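Cosgrove Opens Computer Parts Recovery Workshop

2026-08-07

Cosgrove, the electronics reuse company, has opened a workshop for taking apart retired office computers and sorting the parts that can be used again. The new space handles desktop machines and small servers sent in by businesses, schools and public offices.

The company received 968 retired computers in the trial period that began in March. Of those, 311 supplied at least one hard drive or memory module that passed testing and was put back into service.

"Most of the machines we get are complete when they arrive," said Leonie Haslinger, head of operations at Cosgrove. "The drives, the boards and the memory all have to come out without damage. A bent contact means the part goes to scrap."

Drives are removed with their caddies, and the serial number of each one is entered in the stock list before any data is erased. Circuit boards are set in gray plastic holders on the bench until they are checked. Parts that fail are sent to Tilura, a metals recycler, along with empty cases and damaged cables.

Hard drive caddies, circuit boards and bench fixtures at Cosgrove.

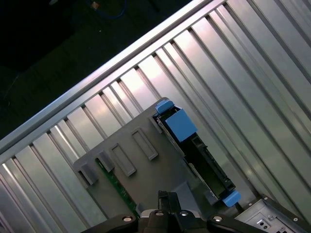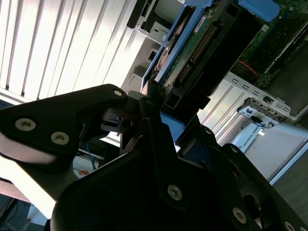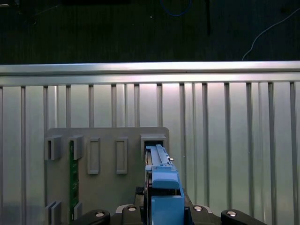

Customers receive a written report within 24 business days of delivery. It lists every drive by serial number and states whether it was erased and reused or destroyed. Customers who want all drives destroyed can ask for this when they book a pickup, at no added charge.

The workshop employs 35 people. Dušan Nedeljković, who manages the benches, said the company plans to accept laptops next, once storage for batteries is ready.

"We have had requests for laptops from the start," Nedeljković said. "The battery room has to be finished first."

Pickups can be booked through the Cosgrove customer office. The contact for press questions is Marlies Kuster.

Recent releases
Cosgrove and Tilura Extend Recycling Agreement
Homa Mahmoudi Named Head of Data Erasure
Changes to Pickup Booking for School Customers
Cosgrove Adds Server Parts to Online Stock List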